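Progress report to the Lenlow small builds fund
Two-arm assembly build, shared workshop at Cistik
26 February 2025

Hello again, and sorry this one is longer than the last! You asked for plain words and no slides, so I've written it the way I'd tell it to you over a coffee. Short version first: the arms work, the hands mostly work, the software is doing more than I promised for this stage, and I've spent a bit more on hands and a bit less on furniture than the plan said. The money part is near the end if you want to skip down.

When I last wrote, both arms were up but only the right one could be trusted. The left had that habit of stopping dead whenever the elbow went past a certain angle, and I told you I suspected the motor driver. I was wrong. I swapped the driver, lost an evening to it, and the arm stopped in exactly the same place. The trouble was a connector inside the elbow housing that pulled a hair loose each time the joint folded up. I've remade it with a longer tail and a proper clamp, and I checked the same joint on the right arm while I had the tools out (it was fine, but I redid it anyway so they match). Since then the left arm hasn't stopped on me once, and I've worked it pretty hard.

The hands are where most of my time went. You'll remember the plan was for simple two-finger grippers off the shelf, and that I came back to you in July asking if I could move some of the budget over to fingers with metal tips. I'm so glad you said yes. The soft covering is good for not scratching things, but the part that touches the work has to be hard and narrow or you can't get hold of anything small. The fingers come from Prenico as bare units and I do the fitting and the covers myself. The first set of covers split along the folds after a few days of opening and closing. The second set is a thicker material, cut with more slack at the knuckle, and so far they've lasted. They look a bit puffy, I'll admit, and one reads the wrong position for a moment after power-up, so I now run every hand through a full open and close before I let it near anything.

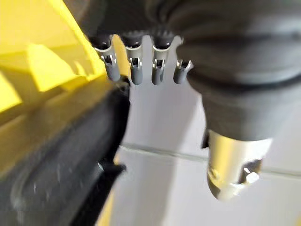 Getting the small cameras at the wrists to agree with the one up top took longer than I'd budgeted for. Each of them had its own idea of where the work was, and if you asked the arm to go to a spot that the top camera had picked, the wrist would arrive a little to one side, every time, and not the same side for both arms. I tried fixing it with a correction in the software, which helped in the middle of the reach and made things worse out at the ends. What fixed it was boring: I took the wrist mounts off, filed the seats flat, and put them back with two screws in place of one. Then I ran the whole calibration again from nothing. It's a dull job, you put the target down, move the arm, wait, move it again, but I can now leave it going by itself while I sweep up or eat.

One warning from that same stretch of work. Fine focus on the wrist cameras is still a weak spot. Anything that gets right up close goes soft, and the fingers themselves take up a lot of the view when the hand is partly closed. I have a lens change in mind and it isn't expensive, but I'd like to finish the present round of tests before I start changing what the cameras see, or I won't know which change did what.

On to the task itself. As agreed, the job is a shoe-shaped assembly: two molded shells, plus the small bits that go with them, all picked from a shelf and put together on a stand with no human hands in between. I chose it because it has one of each kind of difficulty. The shells are big and slippery and an awkward shape to hold. The small parts are easy to hold but hard to find. And the whole thing only counts if the pieces end up in the right order, so the arms have to share the space without knocking each other about (they did plenty of that at the start).

I've split the job into 10 steps, and I score each step on its own. That was your suggestion and it was a good one, because it stopped me from fooling myself. Before, I'd watch a run go nicely for a while, see it drop something near the end, and remember it as almost working. Now I write down which step it died on. Six of the steps are at the level we set for this report. The other four are in different states of not being there yet, and I'd sort them like this: the two for picking flat parts are close, the one for passing a part from hand to hand is improving slowly, and the last one, pressing the shells together, I've barely begun.

The layout changed as well. I had everything on one big table in the beginning, which meant the arms were always reaching over something. Now the parts live off to the left and the work happens on a separate stand in the middle, so there's a clear bit of air for the arms to travel through. Planning a path got much easier after that and I could throw away a lot of fussy code.

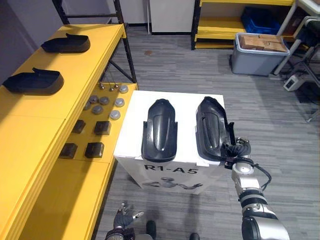

Picking order turned out to matter more than I'd guessed when I wrote the proposal. I used to have the small parts go first, on the thinking that they were the hardest and should be out of the way. But every time a shell came across afterwards there was a chance of it clipping something. So these days the big pieces go to the stand first. You can see the pair of black shells up on the white pedestal with the right hand holding one of them by the heel, while the gray disks and the little square blocks are still down on the lower yellow shelf waiting for their turn. Holding by the heel is the grip I've settled on for now. I tried the toe, I tried the side, I tried letting the left hand steady things while the right one took hold, and the heel gave me the fewest drops.

The disks deserve a grumble. They're flat and they lie flush on the shelf, so there's no edge to get a fingertip under. My current trick is to come in low with both tips, squeeze, and slide the disk a short way before lifting. It works more often than it fails, but when it fails it pushes the disk into its neighbor and then you've got two problems. I've been thinking about a thin mat with a bit of give to it, so the tips can sink below the edge. That would be cheap and I could try it in an afternoon. The blocks are much friendlier – square sides, nice and stubby, the hand just picks them up.

Now, the money. The total spent since the last report is $2,715. The larger share of that went on the fingers and the cover material, then the remade wiring, then the stand and shelving (I got the shelving second hand from Đoàn, the shop-fitting outfit on our street, and they let me have it at a very kind price). I haven't touched the amount set aside for a spare motor. I'd like to keep it where it is, as the right shoulder has started making a faint ticking noise under load. It may be nothing. I've greased it and I'm listening to it.

You also asked how it's going with sharing the workshop. Pretty well! The Cistik members have been patient about the floor space and the noise, and I've been giving an evening in return, showing whoever wants to come how the arms are wired and letting them drive one slowly by hand. The emergency stop is mounted by the door and every member has been shown it, me included, since I managed to forget which way to twist it to reset. The one complaint I've had is about cables on the floor, and it's a fair one. I'm going to get some proper covers for the stretch people walk across.

What I plan to do before the next report, in the order I'd like to do it: try the mat for the disks, finish the passing step, change the wrist lenses and redo the calibration, and then start in earnest on pressing the shells together. That last one worries me a bit, because it needs the arms to push against each other on purpose, and up to now I've spent all my effort teaching them to keep apart. I've got a force limit in place and I'll begin with it set very low.

Two things I need from you. Could you let me know if the lens change can come out of the camera line, or if you'd prefer I ask for it separately? And would it be all right to move the demo visit back a little, so you can see the passing step running properly? If you'd sooner come on the date we had, that's fine too, there's plenty to look at and I'll have the kettle on. The step-by-step scores and the receipts are in the shared folder, in the same place as last time.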